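Home | About | Services | Materials | Certificates | Careers | Contact

About Estavance

Estavance is a contract finishing and testing company for wood products that come into contact with food. We apply oils, waxes and hard coatings to boards, bowls, countertops and utensils made by other firms, and we test finished goods for moisture movement, surface wear and glue line strength. We do not manufacture or sell products under our own name.

The company was started by Tarun Rastogi, a wood chemist who had spent his early career on adhesives for flooring. The first shop was a rented bay with one spray booth and a borrowed oven. The present building has 1616 square meters of floor space on one level, divided into receiving, conditioning, surface preparation, coating, cure and laboratory areas. Air handling for the coating area is separate from the rest of the building.

What we do

Most of our work is batch finishing. A customer ships unfinished parts, we bring them to a stable moisture content, sand and finish them to a written specification, and ship them back or on to a distributor. The minimum batch is 80 pieces for flat goods. Turned goods are quoted individually, as fixture time varies with shape.

Conditioning is the step customers most often ask us to shorten. Parts arriving from a dry kiln and parts arriving from an unheated warehouse in March can differ enough in moisture content that the same oil will take differently on each. We hold all incoming stock in the conditioning room until two readings taken on separate days agree within the limit on the job sheet. The delay is included in the quoted lead time.

Surface preparation for flat goods is normally carried through 2 sanding stages with a water raise between them. The raise lifts loose fibers so that the second stage can remove them. Skipping it gives a surface that feels smooth at shipment and rough after the first wash.
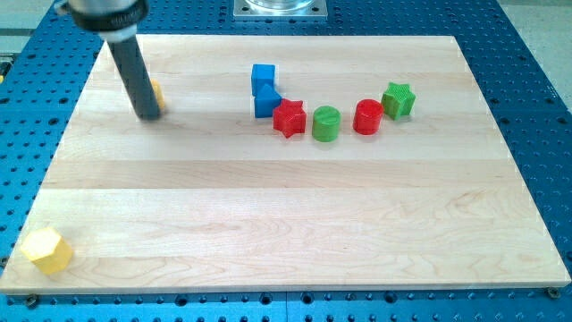 Edge-glued maple board on a perforated table.

Maple is the species we see most. It is hard and close-grained, and it accepts penetrating oil slowly, so dwell time matters more than quantity applied. Cherry and walnut make up most of the remainder. We accept beech with the understanding that it moves more across the grain with changes in humidity, and that a finish will slow this movement without stopping it. We do not accept reclaimed lumber for food contact work, as its history can't be documented.

Coatings

We keep three coating systems in regular use. Gostik is our own blend of polymerized oil and wax, made in small lots and recorded by lot number. Singhal is a hard wax system intended for countertops and other surfaces that will be wiped but not soaked. Paven is a clear two-part coating used on handles and display pieces. Paven is not applied to cutting surfaces – a knife will break the film and the edges of the break will lift.

Customers may supply their own finish. In that case we need the safety data sheet, the technical data sheet and a sample before the job is scheduled, and we run a trial on offcuts from the same stock.

Laboratory

The laboratory serves outside customers as well as our own jobs. Standard tests include wash cycling, stain resistance, abrasion and block shear on glue joints. Reports give the raw readings, the method, the conditions in the room and any departure from the method. We report results against the limit the customer has stated. We do not issue ratings or seals.

Retained samples are kept for 12 months after the report date, then discarded unless the customer asks for their return. Finishing records are kept longer and can be retrieved by job number.

Working with us

Requests for quotation should include species, dimensions, quantity, glue type if the part is laminated, and intended use. A drawing is helpful – a sample part is better. Quotations are returned in writing and list any assumptions made.

Receiving is open on weekdays until 3:30 p.m., except Friday, when the dock closes at noon. Freight arriving after that is held by the carrier.

Related pages
Moisture content on arrival: how we measure it
Gostik lot records and shelf life
Preparing samples for block shear
Packing flat goods for return freight
Open positions: coating technician, second shift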